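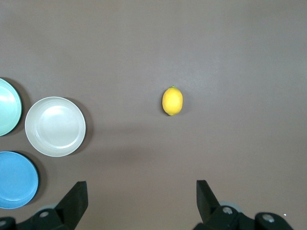
Section 4. Table Chores: Placing Food on Plates

4.1 Scope
This section covers set-up of the Skanwood arm for moving one piece of fruit from a tabletop to a plate. It applies to units installed at the Netthorpe and Cinholm sites. Operators should read Section 3 (Emergency Stop) before continuing.

4.2 What to Expect
The arm can do this chore under supervision. It is slower than a person and is not approved for unattended kitchen work. In the February trials at Cinholm, the arm completed 337 placements without help before the first dropped item. Stacked plates, wet fruit and cluttered tables remain outside its approved use.

4.3 Set-up
1. Clear the table and wipe it dry.
2. Set out the plates face up, with no plate resting on another.
3. Place the fruit on the open table, at least 10 cm from the nearest plate.
4. Open the gripper fully and raise the arm to the start position.
5. Select PLACE ITEM on the control screen, then choose the target plate.
6. Stand behind the floor line and press RUN.

Note: Plates of different colors are easier for the system to tell apart. If two plates match, select the target by position.

Note: Glare on glazed plates may cause the message PLATE NOT FOUND. Dim the overhead lights and repeat step 5.

CAUTION: Keep hands away from the fingers while the arm is powered – including when it is paused.

CAUTION: Do not substitute eggs, glassware or knives for the fruit. Grip force for these items has not been set.

4.4 Care
Inspect the finger pads after every 2,000 cycles and replace them if worn. Report repeated drops to Jericho Aquino, Baluyot Service Desk, with the unit's run log attached.

Section revised Oct 4, 2021.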